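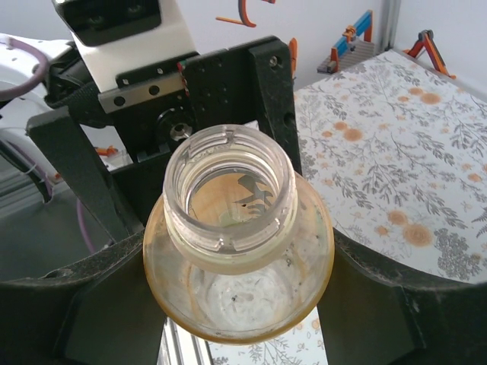 3. Sorting the bottles

Solange Frota and I sorted the glass and plastic bottles on a table covered with a flowered cloth. Glass was kept apart from plastic. Caps were noted on the sheet, and bottles with residue inside went on a separate list. Labels stayed on for this stage.
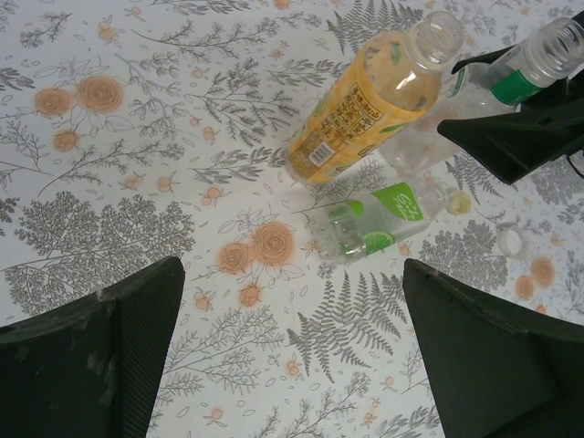
Figure 2. Plastic bottles on the cloth, two with labels.

The sheet from May has one line per bottle, with columns for material, cap and label.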